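Building an Arm Cell in a Shared Workshop
Handout 2: Layout, reach and the first pick
Instructor: Halina Mazurek
Lab help: Gaurav Chauhan, Lerato Le Roux

Bring this handout to the lab, along with your notebook and the measurements you took at Priltlow last time. If you missed the measuring session, copy a set from your partner before you start. The lab computers have Grimov installed and the room model is already in the course folder. Save your own copy before you move anything in it.

1. Where we are

In the first handout we picked the job: a tabletop arm that takes a bin with small parts in it, lifts it, and sets it in a carrier frame. The carrier then goes by hand to whichever bench needs it. The job is small on purpose. It has one arm, one gripper and a short list of objects, and it still has most of the problems you will meet in a bigger build.

This week is all simulation. The arm does not get bolted to anything until your layout has passed the checks in section 5. Priltlow is a shared shop and other members need to get at the tool cabinet and the benches while we work, so we can't use the room to try out layouts.

2. The layout

Start with the things you can't move. In our room those are the walls, the outlet, the tool cabinet and the yellow line on the floor. Put your worktop in next, then the arm base, then the carrier. Loose bins go in last.

Students often start with the arm, put it in the middle because that looks right, and then find there is no good spot left for the carrier. Work out where the carrier has to be picked up from, and fit the arm to that.

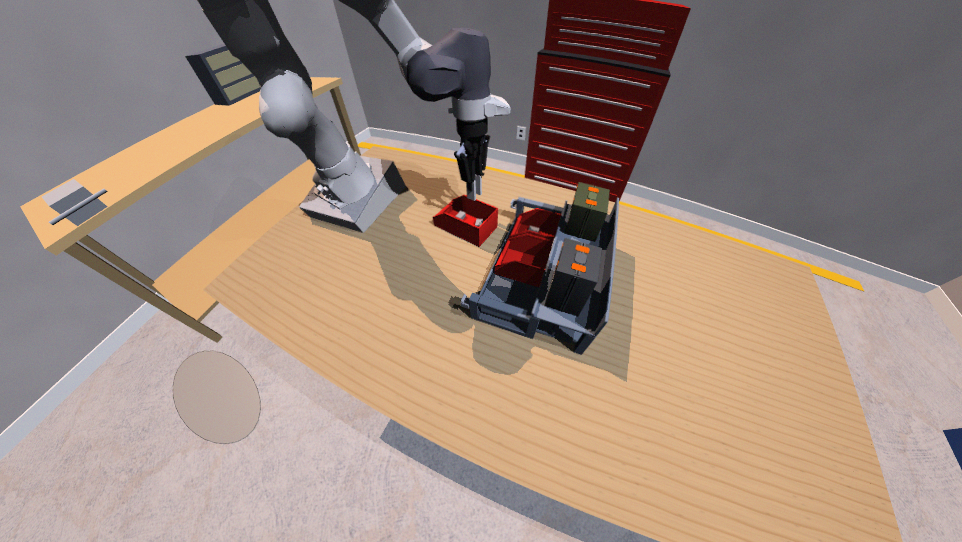
Figure 1. Simulated cell from above, with the gripper over the open red box and the carrier to its right.

Record these for your layout:

Distance from the arm base to the center of the pick position
Distance from the arm base to the farthest place position in the carrier
Height of the carrier rail above the worktop
Height of the tallest item in the carrier
Clear space between the worktop and the nearest fixed object

All distances in millimeters. Measure from the center of the base plate, and write down that you did so. Last term two groups swapped files and lost an afternoon because one had measured from the edge.

3. The carrier

The frame is the Mnguni pattern, which Marloes Martens drew up for the workshop's own benches. You have the drawing in the course folder. It has raised rails on the sides and separate compartments, so a bin has to come down into its place from above. You can't slide one in.

This matters for planning. An arm path that goes straight from the pick to the place position will run through a rail or one of the cases. You need at least these points:

Home
Above the pick
At the pick
Above the pick again, with the bin held
Above the place position
At the place position
Above the place position, gripper open
Home

The two "above" heights do not have to be the same, but using one height for both makes the file easier to read and to fix. Choose it from the tallest item in the carrier plus the height of whatever hangs under the gripper. Remember that the bin hangs under the gripper on the way over. A height that clears everything with an empty gripper may not clear with a load.

4. Approach and grip

Keep the gripper pointing straight down for the whole move. You could tilt it to get a little more reach, but then the bin tilts too and the parts slide to one end. If you find you need the tilt, your base is in the wrong place. Go back to section 2.

Come down slowly over the last part of the approach. In the Zirent controller this is a separate speed value on the segment, and it does not carry over from the segment before. Set it every time. The default is the full travel speed. 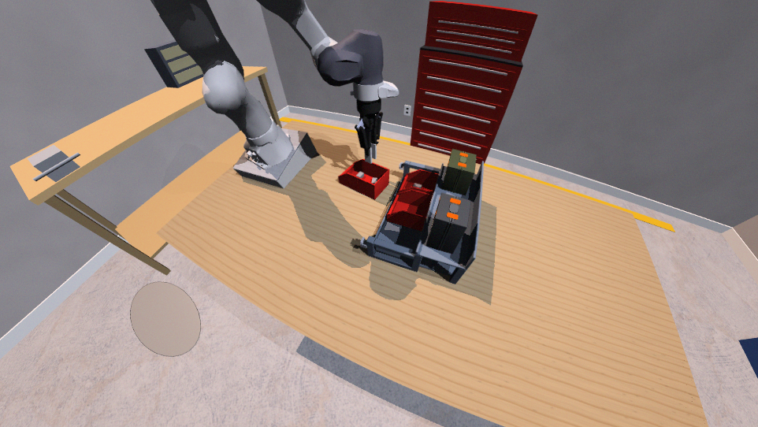
For the grip itself, you have a choice between taking the bin by one wall, with a finger inside and a finger outside, or across the whole width. The wall grip needs less finger travel and leaves more room beside the bin, which helps in the carrier, where the next bin is close. The drawback is that the load hangs off to one side of the fingers and the bin wants to swing. The width grip carries level but both fingers need room outside the walls.

Try both in the simulator. For each one, write down:

Finger opening before the grip
Finger opening at the grip
Which wall or walls the fingers touch
What is next to the fingers at the place position when they open

The last line is the one people skip. The gripper opens outward, and at the place position something is usually beside it. Jennylyn Saludo's group had a clean pick and a clean carry last term, then knocked the neighboring bin sideways on every release. They fixed it by opening the fingers only part way, lifting, and opening fully once they were above the rail.

A note on mass. The parts in the room model have a mass but the bins were left at the default, which is too light. Weigh a real bin on the shop scale and enter the number yourself. Do the same for the cases if your path comes near enough to touch one -- a case that weighs nothing will jump off the worktop in simulation and you will spend time on a problem you don't have.

5. Checks before you can book the arm

Run the full sequence in Grimov for 2000 steps with collision reporting on. Contact between the fingers and the bin is expected and so is contact between the bin and whatever it rests on. Everything else has to be explained or removed. Print the contact list and attach it to your lab sheet.

Then look at the cell from low down as well as from above. The overhead view is good for spacing and poor for heights. It hides the gap between the fingertips and the rail, and that gap is where most of our collisions have been. Set one camera at the height of the worktop, facing the front rail of the carrier, and step through the sequence from there. 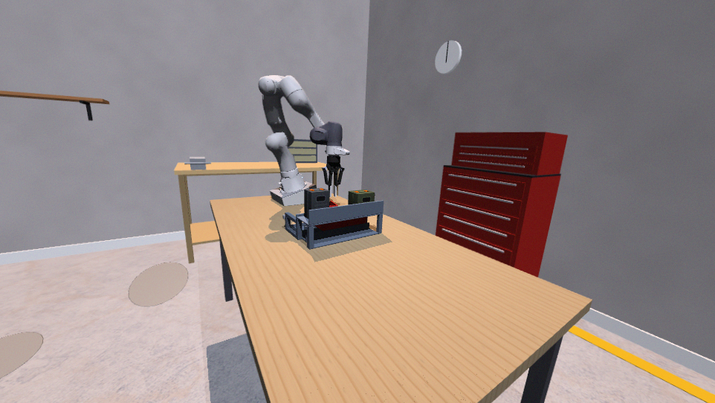 If the fingertips drop lower than the top of the rail at any point where they should be passing over it, raise the travel height and run it again. Don't fix it by moving the carrier back a little. That works until somebody sets the real carrier down by hand, and by hand it will never land in quite the same place. We will add stops to the worktop in the next handout, but plan for some error even with stops.

Next, shift the carrier in the model by the width of a finger, first left and then right, and rerun. Your sequence should still finish with the bin in its compartment. If it catches on a rail, note which one and on which side.

Last, check the power. The controller lead has to get from the outlet to the arm without crossing the place where people walk. Draw the route on your floor plan. Lerato will look at this before signing and has turned down good layouts over it.

6. Things to know about the model

The floor in the model is flat and the real one isn't. We will shim the legs.

Shadows in the render are only for looks. Don't use them to judge where a finger is over the bin; turn on the position readout.

The base plate in the model has no bolt holes. The real pattern is on the last page of the Mnguni drawing set, together with the drill sizes.

Surface friction is set the same for every object. Real bins are slicker than that, especially on the outside walls, so leave yourself more grip force than the simulator says you need. How much more is something we will measure in the lab.

7. To hand in

One floor plan with distances marked
The point list from section 3 with your own values
Grip notes for both grips, and which one you chose
The contact list
Results of the two shifted runs
Power route

One set per pair. Put both names on every sheet. Gaurav is in the lab until 6 p.m. on build days and can sign off the contact list if Halina is teaching.

Reading for next time: the chapter on fixtures and stops in the course pack, and the shop rules for drilling into the shared worktops. Bring safety glasses.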